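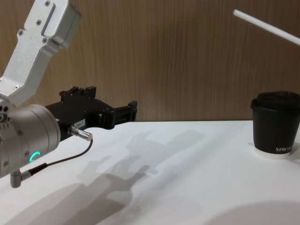

One of the white-topped tables in the Nallbridge workroom.

Table Setup Assistant (part-time)
Cestaveck, Nallbridge site
Posting 992
15 hours per week, mornings
Start: July

Cestaveck is hiring a part-time Table Setup Assistant for the workroom at Nallbridge. The person in this job sets out everyday household items on the tables, clears them at the end of each session, and keeps the tables and storage shelves clean and in order. It is steady, hands-on work. No degree or previous experience is required, and training is paid.

You will report to Bernice Appiah, workroom supervisor. You will share the morning shift with Ozan Canpolat, who is full-time and looks after the storeroom.

What you will do

Pick up the layout sheets for the morning from the tray by the storeroom door. Each sheet lists the items for one table and where they go.

Pull the items from storage. Most of the stock is kitchen and desk items: cups, bowls, plates, spoons, sponges, dish towels, boxes, pens, tape and similar things. Everything is kept in lidded bins with a number on the front. There are around 83 bins and the list of contents is kept up to date on a clipboard at the end of each shelf.

Place the items on the table as shown on the sheet. Ask if a sheet is unclear. Please do not guess.

Clear the table when the session is over, check the items against the sheet, and return them to the right bins. Note anything chipped, cracked or missing in the stock book.

Wipe down the tabletops between sessions. The white tops show marks easily, so this takes more care than people expect. Use the spray and cloths from the supply closet only. Scouring pads and bleach are not allowed on the tables.

Wash and dry dishes and cloths as needed. The workroom has its own sink and dishwasher.

Sweep the floor before you leave and take trash and recycling to the loading area.

Once a month, help Ozan with a full stock count. This takes one morning and replaces your normal duties.

What we are looking for

You follow written instructions closely and do not mind repeating the same steps many times in a morning.

You can be on your feet for most of a shift, and you can lift a full bin from floor to shelf height. If you need an adjustment to do this work, tell us when you apply and we will talk about what can be done.

You can read and write English well enough to use the layout sheets and the stock book.

You are on time. Sessions start at 8:30 a.m. and the first tables have to be set before then.

Experience in dishwashing, catering, hotel housekeeping, school cafeterias or stockrooms is useful, and so is any job where you had to put things back where they came from.

Hours and pay

The shift is 8:00 to 11:00 a.m., five mornings a week. There is no evening work. Extra hours are sometimes available when Ozan is on vacation, but they are not guaranteed.

Pay is hourly and depends on experience. The rate will be given to you in writing before the interview. You will get paid sick time and paid vacation, figured on part-time hours. Closed-toe shoes are required at all times in the workroom and you need to bring your own. Gloves and aprons are supplied.

The site

The workroom is on the ground floor with a step-free entrance on the parking lot side. Parking is free. The bus stop is a short walk from the gate. There is a break room with a refrigerator, a microwave and lockers. Food and drinks other than water stay in the break room.

Before your first shift you will have a safety walk-through with Bernice, covering the workroom, the storeroom and the exits. New staff work alongside Ozan for the first two weeks.

How to apply

Send a short letter or a resume, or both, to Haoran Dong in the Cestaveck hiring office. Put posting number 992 on it. Tell us which mornings you could come in for an interview and the earliest date you could start. Paper applications can be left at the front desk at Nallbridge.

Interviews last about half an hour. You will be shown the workroom and asked to set one table from a sheet. There is nothing to prepare for this.

We will ask for the names of two people who can speak about your work. They can be from a paid job, volunteer work or school. We do not contact anyone until after the interview.

If you applied for the same position at our Sullov site, you need to apply again for this one. The two sites hire separately. Questions about Sullov go to Libor Sýkora.

The posting stays open until the position is filled.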